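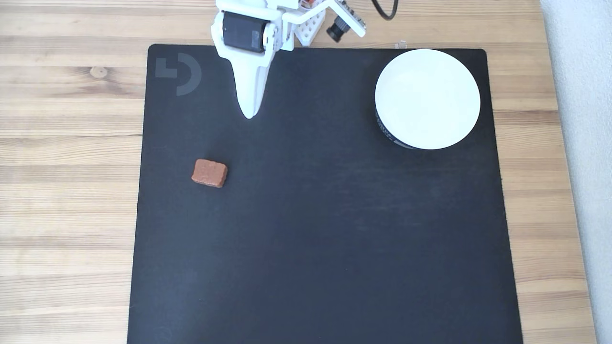
Gundis wrote back to the last report with one line, asking whether the arm was going to be bought, returned or adopted. Fair enough. The last report ran long on enthusiasm and short on a recommendation, and I have tried to reverse the proportions.

Second progress report: review of the Cula desktop arm kit
Prepared by Khurram Gondal for the Riedl equipment fund
May 14, 2022

Where the money stands

The fund approved two things: one Cula kit, and enough bench time to find out if it could be lent to branch workshops without one of us traveling along with it. The kit is paid for. The bench time is mostly spent. We also bought a black work mat, a spare servo and a second power supply, the last of these after an afternoon I described in the previous report and would prefer not to describe again.

The yearly support plan has not been bought. Prekus, the reseller, has offered it to us 4 times, each time as a final opportunity.

What the kit is supposed to do

Cula sells the arm as a small tabletop machine for teaching pick and place work. You put it together, calibrate it, show it a task by guiding it through the motions, and then let it try the task by itself using a camera mounted near the gripper. The brochure says a beginner can get to a first working task in one evening. It doesn't say whose evening, or what time it ends.

Our test task is block into bowl. A small brown block starts somewhere on the mat, a white bowl stands in the upper right part of it, and the arm is meant to introduce one to the other. As a demonstration it won't stop traffic. As a test it has been very useful, since everyone who wanders past can tell at once whether it worked, including people who have no other opinions on robotics.

Assembly

It took two of us nine hours, spread over three sittings. The printed parts are good. The white plastic came clean, the holes lined up, and nothing needed filing except one bracket that I had put on backward and was trying to persuade.

The instructions are another matter. Steps are numbered, but the numbering starts over whenever the writer reaches a new joint, so "go back to step 6" can mean any of several places. Servo labels in the booklet don't match the labels on the bags. Cula's support desk confirmed this in a polite email and attached the booklet.

We have written our own assembly sheet. It is four pages long and has been tried on one colleague who had never seen the kit. She finished without asking for help, though she did ask for coffee and for an apology.

Calibration

Calibration has to be redone whenever the arm is moved to another table. With the booklet it took most of a morning. With our own checklist it takes less than half an hour, and most of that is waiting for the software to admit that it has found the camera.

The weak point is the camera mount. It holds well enough during normal work, but it loosens if the arm is carried by the upper bracket, and the upper bracket is exactly where any sensible person would pick it up. Once the camera has shifted, the arm reaches with complete confidence for a block that is a finger's width away. It then carries nothing to the bowl and lets go of it with great care.

Cula sells a stiffer mount as an extra. I would like it noted that I consider this an odd thing to sell as an extra.

Results so far

We logged 302 attempts at the block and bowl task. Of these, 208 ended with the block in the bowl and no human hand involved. I counted an attempt as failed if anyone touched the table, the arm or the block, or made an encouraging noise that could later be held against us.

The failures were not evenly spread. The early sessions were poor, and we learned that our own demonstrations were to blame. Two people had been guiding the arm, one approaching the block from the side and the other from above, and the arm had learned to start one way and change its mind. We threw those demonstrations out, had one person record a new set, and the results got better the same afternoon.

Most of the remaining failures fall into three groups. The gripper closes too early and nudges the block away. The block lies at an angle the arm hasn't been shown, and it grabs a corner. Or the arm gets all the way to the bowl, touches the rim and drops the block outside, which is the one that makes visitors groan.

The work mat helped more than any setting in the software. Before we had it, the arm worked directly on the light wood of the table, and its aim got worse whenever the lamp was moved. On the black mat it is a good deal steadier. The mat was also the cheapest thing we bought, a fact I plan to mention at budget meetings for years.

Reliability

One servo failed. It had been humming for two sessions before it quit, and the spare went in without trouble once we had found the right bag. Prekus replaced the dead one free of charge and threw in a brochure for the support plan.

The cable at the top of the arm needs slack. If it is tied down neatly, it pulls at full reach and the software reports a camera fault. Leave it in a loose loop and the fault goes away. Our assembly sheet now says this in capital letters, because the first person to tidy that cable was me.

The software updates itself without asking. One update changed the names of the menu items and broke our checklist the night before a visitor session. There is a setting to prevent updates, and it has been turned on. The next update may turn it off, so we check.

Support

Cula answers email within a day or so and is honest about what doesn't work. I have no complaint about the tone. The trouble is that every answer assumes you know the previous version of the product, which we never owned.

Prekus answers the phone at once, cheerfully, and then emails Cula.

Can it be lent out?

Yes, with conditions. A branch workshop with one patient adult and our paperwork could have this running a simple task on the first day. A branch with the kit, the original booklet and a room full of twelve-year-olds could not, and I would not want to be the one who answers the phone.

The kit should travel assembled, in a hard case, with the camera mount locked. Taking it apart for shipping saves space and costs a day at the other end. We don't own a case that fits. I have been using a cardboard box and driving slowly.

Recommendation

Keep the kit. Buy the stiffer camera mount and the hard case. Do not buy the support plan, at least until Prekus can name one thing in it that we haven't already been given for nothing.

I would not order a second kit yet. The next stage should be one loan to one branch, with our sheets in the case and our phone number on the lid, and a rule that we don't go and help unless something is smoking. If they get through it, a second kit makes sense. If they call every hour, we will have learned that too, at a lower price.

Still to do before the June meeting

Rewrite the calibration checklist with the new menu names.
Record a second task. Gundis has suggested stacking, which I admire as an ambition.
Test the arm under the ceiling lights in the big room, where it has never worked properly.
Get a written price for the hard case.
Ask Cula whether the booklet is being revised, and offer them ours.
Return the second power supply to the drawer it came from, along with its label.

The attempt log and the receipts are attached. The receipt for the mat is the small one stapled to the back, and it is easy to miss.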